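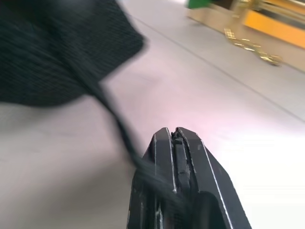
Grullier Soft Goods Notes

Version 2, updated Saturday, May 3, 2025

What is in this collection

Grullier is a collection of pictures and short written notes about soft things that have straps, cords, handles or drawstrings. They are the things which hang behind a door or lie at the bottom of a closet: shoulder bags, gym sacks, aprons, folded covers, belts from bathrobes. Each item was picked up, moved and put down again in an ordinary room, and the notes say what the item is, how it was lying before, and how it should be stored after.

The collection has 1665 pictures and 69 items. Every item has one note file. Some items have many pictures and some have only a few, and I did not try to make this equal.

I started it because I could find many pictures of cups and boxes, but very few of bags when they are empty. An empty bag has no stable shape. It falls over its own strap, it turns inside out, and after one minute it looks like a different object. For people who write about home storage, or who want to sort household pictures, this is the difficult part, and I wanted to have it in one place.

Folders

pictures/ — all pictures, in subfolders by item number
notes/ — one text file for each item, the same number as the picture folder
lists/items.txt — the list of items with their group and main color
lists/changes.txt — what was corrected between version 1 and version 2
terms.txt — the conditions of use, please read before you copy anything

The item numbers are not in order of size or group. They are in the order in which I took the things out of the closet, and numbers 31 and 32 are exchanged compared with version 1. If you made your own list from version 1, please check these two.

Groups

The items are divided into four groups:

alia — bags and sacks with one or two straps
gotham — everything black or very dark, whatever its kind
lo — flat cloth with ties, such as aprons and covers
loose — straps and cords which belong to nothing

The first three names come from the storage boxes where I kept the things, and I kept the names because they were already written in the files. One item has only one group. A black bag goes to gotham and not to alia. I know that this is not very logical, but dark fabric needed its own rules for the notes, so it was more practical.

Note files

A note file is plain text with five lines. An example from the gotham group:

kind: bag, soft, no frame
strap: one, thin, sewn at both ends
before: lying flat, strap under the bag
after: folded in two, strap inside the fold
remark: the strap is hard to see against the body, look for the seam

The line "kind" is what I know about the item, from holding it. It is not always what you can see. In many pictures a folded bag and a folded piece of cloth are the same to the eye, and I did not change the line to match the picture. If you need labels that follow only what is visible, please make your own from the pictures.

The line "strap" says "none" in some files of the lo group, where the ties were cut off or lost.

The line "remark" can be empty.

How the things were stored

These are the habits I used for the line "after". They are also useful at home.

Bags with a long strap: empty the pockets first. Lay the bag on its back, pull the strap out to its full length, and remove the twists. Put the strap inside the bag and fold the bag over it. Do not wrap the strap around the outside. It leaves a mark on soft fabric, and it catches everything when you pull out the bag from below.

Drawstring sacks: close the cord halfway only. A fully closed sack keeps air inside and does not lie flat.

Aprons and covers: fold the ties in first, then fold in three in the long direction. The ties must not be longer than the last fold.

Loose straps: roll from the buckle side. If there is no buckle, roll from any side. I keep them standing in a shoe box, so I can see all of them from the top.

Dark things: keep them on a light shelf or on a light sheet of paper. With five black bags on a dark shelf I always took the wrong one.

Known problems

Blur. Many pictures were taken while the item was moving, and thin straps become a soft streak. I left these pictures in the collection. In version 1 I removed them, and then almost nothing was left of the moment of lifting, only things lying still. If you want only sharp pictures, you must select them yourself.

Dark fabric. In gotham the texture is often lost. Weave and knit are difficult to tell apart, and I wrote "weave" in several notes where I am no longer sure. These lines have a question mark now.

Few backgrounds. The pictures come from two rooms only, so please do not use them to say something about homes in general.

Missing notes. In 20 items the line "before" is empty. I did not write it on the same day and I did not want to guess later.

Sizes. There are no measurements. I measured some bags in the beginning, but a soft bag gives a different number each time, and I stopped.

Changes from version 1

Version 1 had 1000 pictures. The new ones are mostly from the groups alia and gotham. The group "loose" is new; before, these straps were in lo, where they did not fit well. I corrected spelling in the note files and used one word, "strap", where before I had written also "band", "belt" and "string". The word "cord" stays for drawstrings.

Corrections

If you find a mistake in a note, send the item number and the line, for example "item 14, strap", and write what it should be. Please do not send a whole changed file, it is hard for me to find the difference. I plan to go through all corrections in June, and items 31 and 32 will keep their present numbers.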